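Home Equipment Planning Galleries Downloads Contact

Gallery: budgeting for a two-arm handling cell

Posted 9th April

Ostard has now put a second table-top arm on the equipment plan, and several readers of the planning pages have asked what the money is for. The work is pick and place of small coloured cubes. It looks trivial, and for a person it is, but the budget lines it generates are the same ones that come up for larger parts: arm, gripper, mounting, fixturing, cabling, spares and hours.

The arms themselves are the easy part of the estimate. They have a list price, a delivery time and a warranty. Most of the overspend on our last cell came from items under the heading "sundries", a heading we have since removed from the template. The new template has 18 lines and each must carry a figure, even if the figure is zero.

Three points on the lines that cause most argument:

Gripper pads are consumables. Our original plan treated them as part of the gripper and allowed nothing for replacement. They are now costed per year, with one full set held on the shelf.

The table counts as equipment. A round mounting base needs a flat, stiff surface and fixing holes in the right places. If the layout is moved later, the old holes stay, and there is a limit to how often a top can be redrilled before it has to be replaced. Allow for one replacement top over the life of the cell.

Marking out is cheap in materials and expensive in time. Tape costs next to nothing. Setting a target square to an agreed position, recording it and checking it again after the table has been disturbed took us 3 hours per layout, and that is labour which should appear in the plan.

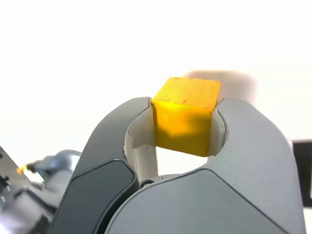
Yellow cube in the grip, with a pale pad on the inner face of each finger. The upper edge of the left pad is slightly frayed. Pads: consumables line.

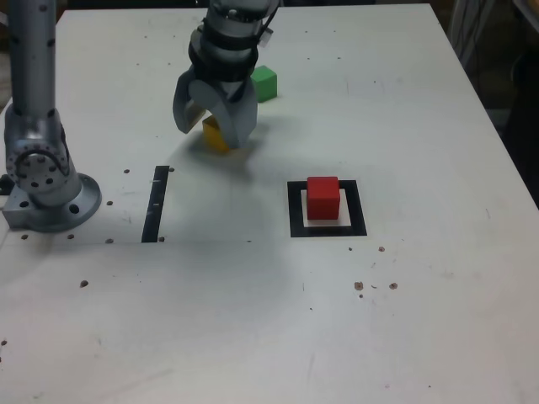
Red cube inside the black square, green cube on the table, yellow cube between the fingers. The second arm's base is bolted to the tabletop. Base and fixings: mounting line.
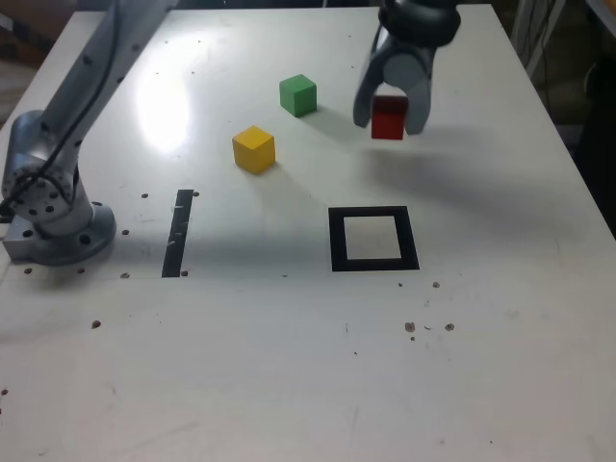
Red cube held above the table, square empty, yellow and green cubes on the surface. Black tape strip to the left of the square. Tape and setting out: fixturing line, labour under commissioning.

Symonenko wrote in after the draft plan was circulated to say that the commissioning allowance is still too low. On the Adex line, 116 hours were booked before the first usable shift, against a plan of 60, and most of the difference went on cable routing and on agreeing where the two arms were allowed to be at the same time. The suggestion was to price the shared working area as a separate item, with its own hours, and to hold back the order for the second arm until the first has been signed off.

We have accepted the first suggestion and not the second. A separate line for the shared area has been added, taking the template to its present length. Delaying the second order would lose the combined delivery terms offered by Cedeo, and the saving on carriage alone covers the storage. The commissioning allowance has been raised to match the Adex figure.

Cable management has also been moved out of "installation" and into its own line. It includes clips, sleeving and one spare set of arm cables. Anyone copying the older template should check this, as the old installation figure assumed a single arm and a short run to the controller.

The quotation for pads, clips and fixings came to 258 pounds excluding VAT. It is valid until September, after which the pad price is to be reviewed. Replacement tops are quoted separately and are not included in that sum.

The revised template is on the downloads page. The column for actual spend has been left unlocked so that it can be filled in as invoices arrive. Please do not add a sundries line.

This site uses cookies to remember your settings and to count visits. Accept Decline Cookie policy

Related items
Leasing or buying a small arm: a worked comparison
What to ask for in a gripper quotation
Spares holding for single-shift cells
Floor space, table space and reach
Template notes: the commissioning line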